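Re: [마사지모임] 오일 바꿔 보신 분 계신가요?

안녕하세요, 답이 늦어서 죄송해요. 메일은 진작 읽었는데 손목이 좀 시큰거려서 자판을 오래 못 잡고 있었어요. 이제 괜찮아졌으니 길게 씁니다 (길다고 흉보지 마세요!).

6월 29일에 보내신 글:
> 모임 여러분, 안녕하세요.
> 집에서 부모님 발이랑 종아리를 풀어 드린 지 이제 반년쯤 된 초보입니다.
> 지금까지는 선물 받은 Rudier 오일을 썼는데 향이 너무 세서
> 어머니가 머리가 아프다고 하세요. 향 없는 걸로 바꾸고 싶은데
> Mansour 하고 Janley 중에 어느 쪽이 나은지 써 보신 분 계세요?
> 그리고 발 마사지는 한 번에 얼마나 하시는지, 족욕은 먼저 하는지
> 나중에 하는지도 궁금합니다. 책마다 말이 달라서요.
> 아, 그리고 오일 묻은 수건은 다들 어떻게 빠세요? 저희 집 수건에서
> 튀김집 냄새가 나요...

튀김집 냄새에서 한참 웃었어요. 저희 집도 똑같았거든요.

오일부터 말씀드릴게요. 저는 둘 다 써 봤고 지금은 Mansour 무향으로 정착했어요. Janley도 나쁘진 않은데 점도가 좀 있어서 발바닥처럼 꾹꾹 눌러야 하는 데서는 손가락이 밀리지 않고 딱 잡히는 맛이 있고요, 대신 종아리를 길게 쓸어 올릴 때는 뻑뻑해서 자꾸 더 붓게 돼요. 그러다 보면 이불까지 기름 범벅... Mansour는 훨씬 묽어서 조금만 덜어도 종아리 한쪽이 다 됩니다. 발만 하실 거면 Janley, 종아리까지 하실 거면 Mansour, 저라면 이렇게 고르겠어요. 100ml짜리 작은 병부터 사 보세요. 저는 처음에 욕심내서 큰 병을 샀다가 반도 못 쓰고 냄새가 변해서 버렸어요. 작은 병 하나면 발만 하는 집은 한참 씁니다.

그리고 어머님이 향 때문에 머리가 아프셨다니 무향이라고 적힌 것도 먼저 손목 안쪽에 조금 발라 보고 하룻밤 두고 보세요. 무향이라도 원료 기름 냄새는 나거든요. 저희 언니는 참깨 계열 냄새만 맡아도 속이 울렁거린대요. 견과류 알레르기 있는 분이면 성분표도 꼭 보시고요.

시간은요, 저는 한쪽 발에 10분 넘기지 않아요. 처음 배울 때는 오래 하면 좋은 줄 알고 텔레비전 드라마 한 편 내내 주물렀는데, 다음 날 남편이 발바닥이 욱신거린다고 슬리퍼도 못 신더라고요. 시원하다는 말에 속으시면 안 돼요. 특히 연세 있으신 분들은 참으면서 시원하다고 하세요. 표정을 보면서 하시고, 발가락을 움찔하시면 그건 아픈 거예요. 당뇨가 있으시거나 다리가 붓고 열이 나거나 하면 주무르지 마시고 병원에 먼저 물어보시고요. 이건 제가 겁이 많아서 하는 소리가 아니라 배우던 곳에서 첫날부터 귀에 못이 박히게 들은 얘기예요.

족욕은 저는 무조건 먼저입니다. 미지근한 물에 발을 담갔다가 발가락 사이까지 잘 닦고 시작하면 손이 훨씬 편해요. 오일 바른 다음에 족욕을 하면 바닥이 미끄러워서 위험하기도 하고, 대야 닦는 것도 일이에요. 작년 10월에 제가 그렇게 순서를 바꿔서 해 보다가 욕실 문 앞에서 엉덩방아를 찧었어요. 소금은 넣어도 되고 안 넣어도 되는데 저는 귀찮아서 안 넣어요. Paleo에서 나온 족욕 소금을 하나 얻어 쓴 적이 있는데 색은 예쁘고, 제 발에는 그냥 따뜻한 물이랑 차이를 모르겠더라고요. 좋아하시는 분들께는 죄송!

자, 이제 대망의 수건 이야기. 제가 이것저것 해 보고 내린 결론은 세탁기에 바로 넣지 말 것, 이거 하나예요. 오일이 묻은 채로 다른 빨래랑 돌리면 냄새가 다 옮아요. 저는 이렇게 합니다.

쓰고 나면 그날 안에 대야에 모아요. 하루만 묵혀도 냄새가 배요.
주방세제를 기름 묻은 자리에 직접 짜서 손으로 좀 비벼 줘요.
뜨거운 물을 붓고 한 시간쯤 잊고 계세요.
물을 버리고 새 물에 과탄산소다를 풀어서 한 번 더 담가요.
그다음에 세탁기에 수건끼리만 넣고, 섬유유연제는 넣지 마세요.

색이 진한 건 과탄산소다에 오래 두면 물이 빠지니까 두 번째는 짧게 하시고요. 저는 이제 마사지용 천을 아예 따로 정해 놨어요. 새로 살 것도 없이 집에 굴러다니는 걸로 충분해요. 그리고 기름 밴 수건은 절대로 뜨거운 건조기에 바로 돌리지 마세요, 불이 날 수도 있대요. 저는 베란다에 널어서 말립니다.
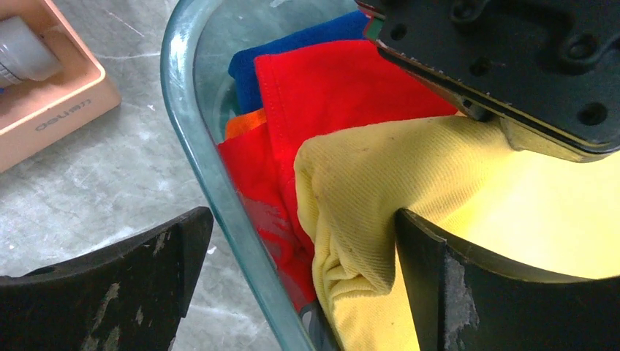 대야에 모아 둔 천들. 빨강, 파랑, 노랑 색색가지예요.

대야는 굳이 비싼 거 필요 없어요. 저는 시장에서 4000원 주고 샀는데 아직 멀쩡해요. 다만 족욕용이랑 빨래용은 따로 쓰시는 게 좋아요. 발 담글 대야에 기름기가 남으면 아까 말씀드린 제 엉덩방아가 남의 일이 아닙니다.

참, 책마다 말이 다르다고 하셨죠? 저도 책을 두 권 놓고 비교하다가 머리만 복잡해져서 덮었어요. 발바닥 그림에 어디가 위장이고 어디가 어깨고 하는 것도 책마다 조금씩 달라요. 저는 그냥 부모님이 눌러 달라고 하시는 데를 눌러 드려요. 공부하시는 분들은 또 생각이 다르실 테니 다른 분들 의견도 들어 보세요. 뒤꿈치가 많이 갈라지신 분께는 어떻게 해 드리는지는 저도 궁금하고요. 저희 아버지가 겨울만 되면 양말에 걸릴 정도로 트시는데 오일만으로는 안 되더라고요. 아시는 분은 목록으로 답 좀 주세요, 개인 메일로 보내시면 저만 보게 되니까 아깝잖아요.

혹시 Mansour 무향 맛보기로 조금 덜어 드릴까요? 다음 모임 때 빈 병 하나 들고 오시면 담아 드릴게요. 뚜껑 꽉 닫히는 걸로요, 저번에 가방 안에서 다 샌 적이 있어서...

어머님께 안부 전해 주세요!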